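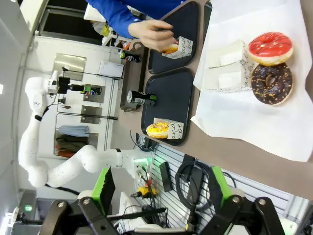
Cengiz thinks the hand rule is too soft. If a person can reach over the trays at all, he says, the arm should be in hold, full stop, and whoever wants to reach in calls it out loud first. I said fine, but then write down what "in hold" means, because on the Zundatum controller there are two states people call that and only one of them drops the speed limit to zero. We went back and forth on it until lunch.

April 5, 2023

So, rules for the tray-sorting task, as they stand after this morning (to be argued over again, I'm sure).

Anyone resetting food by hand says "hands in" and waits for "holding" from the person at the screen. Then "hands out" when done. Sounds silly, works great on the Kullimel bench — they've been doing it since last June and I'm stealing it wholesale.

Speed cap near the table stays at 200 mm/s. I'd had 130 written in my old notes and I have no idea where that came from. If anyone remembers, pencil it in the margin!

Wrappers stay with the donuts, one item per reset, no tossing things across to the other tray. Cans can be upright or on their side, both count as valid starts, but log which.

Finger pads: wipe before each block of 24 runs. Glaze builds up and the grip force readings start drifting, and then Nwachukwu's plots look like a mountain range. Sprinkles too, they get into the linkages (ask me how I know).

Nothing that has been on the table gets eaten. Yes, even the chocolate ones.

Still open: Cengiz wants a second stop button on the reaching side, I want to move the one we have. Herkell quoted 2,500 for a light curtain, more than I can sign for. Check cable slack before deciding either way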